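3월 22일

크리덴셜 스터핑 로그 정리 이어서. 아침부터 Nimstead 로그인 기록만 들여다봤더니 눈이 빠질 것 같다ㅋㅋ 어제 분량에서 탈취 의심 계정이 975개 나왔고, 그중 12개는 비밀번호 변경 직후에 결제 수단까지 바뀌었다. 이건 따로 빼서 Kinix 쪽에 먼저 넘김. 답은 아직 없음.

IP로 묶으니까 너무 잘게 쪼개져서 User-Agent랑 시도 간격으로 다시 묶어 봤다. 간격이 딱 6초인 덩어리가 하나 보이는데(지터도 없이!) 같은 스크립트를 돌린 것 같다. 일단 Szabó 묶음이라고 이름 붙여 둠. 이름은 더 좋은 거 있으면 바꿔도 됨.
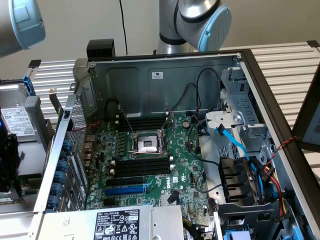

옆으로 눕힌 Dell 본체, CPU 소켓 열린 상태

Cluster에 올린 해시 대조 작업은 또 중간에 죽었다. 메모리 문제인 줄 알고 한참 헤맸는데 입력 파일 인코딩이 섞여 있었음... 파일을 20개로 쪼개서 다시 걸어 놨고, 죽은 조각만 재시도하게 스크립트도 고쳤다. 로그 폴더 경로가 바뀌었으니 다들 예전 경로 쓰지 말 것! 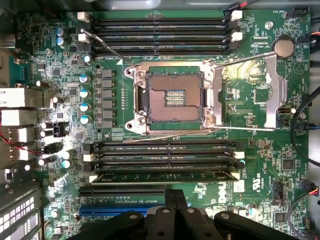
위에서 본 소켓 핀, 레버 두 개 올라가 있음

남은 일: 환불 요청 시각이랑 Szabó 묶음 로그인 시각 겹치는지 보기. 정상 사용자가 섞였을 수도 있어서 차단 목록에는 아직 안 넣었다. 3월 초 로그는 시간대가 UTC로 찍혀 있으니 합칠 때 꼭 변환하고, 원본은 읽기 전용으로 둘 것. 나머지는 대조 결과 나오면 이어서 씀.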